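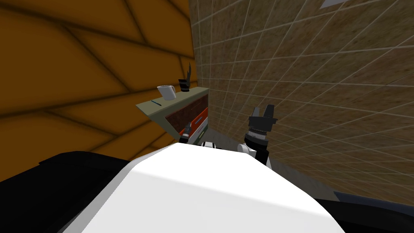 Granden Tenant Repair Program
Progress report to the Gunnlaugsson Fund
Prepared by Ragnheiður Juhl, program manager
Sep 23, 2020

Period covered

This report covers the second half of the grant year. The first report dealt with hiring and the setup of the intake line, and those sections are not repeated.

Repairs completed

We closed 223 repair requests in the period. Most were small jobs: dripping taps, loose stair rails, doors that would not latch, bathroom fans that had stopped working. Larger jobs were mainly water damage under kitchen sinks and around tubs. Where the damage went into the subfloor we passed the job to Zendus under the contract you approved in the spring. Their work has been sound and their invoices have matched their quotes, apart from one job on the north side where a second layer of old flooring had to come up. We approved the extra cost from the contingency line.

At the time of writing 40 requests are open. Of these, five are waiting on parts and the rest are scheduled or waiting for the tenant to confirm a time. No request marked urgent is open.

Waiting times

Waiting times went up in early summer and have come back down. The cause was on our side. We had one van off the road and did not rent a replacement soon enough. We have since set aside money for short rentals and agreed on who can approve them, so the same delay should not happen again.

Tenants still tell us that the hardest part is taking time off work to let us in. We have started offering evening visits. These fill up first each week, and we would like to add more of them, but the two repair staff who cover evenings are already at the limit of their hours.

Home visits and safety checks

Alongside the repairs we carried out 53 safety checks in homes with older residents or small children. Each one covers smoke alarms, handrails, water heater settings and window locks. Smoke alarms were the most common problem, usually a dead battery or a unit past its date. We now carry spares in both vans and fit them on the same visit.

Staff wear masks indoors and ask about illness when they call to confirm. A few households asked us to put off their visit, and we kept their place in line.

Records

We moved the job records out of the shared spreadsheet and into Lorov in July. The move took longer than planned – older entries had addresses written several different ways and had to be fixed by hand. Staff can now close a job from the home itself, and the monthly totals no longer have to be put together separately. Landlord contact details are still incomplete for some buildings.

Budget

Spending is slightly under plan overall. Materials are over, mostly lumber, which has gone up sharply in price this year. Travel and training are under. We ask for permission to move the unspent training money to materials. A revised budget sheet is attached.

Next period

In October we will start on the weather sealing work, beginning with ground-floor apartments that reported drafts last winter. We will also train a third staff member for evening visits, using in-house time. The draft landlord agreement is with our lawyer and will be sent to you for comment when it comes back.

Please send any questions on the budget request to me at the Granden office.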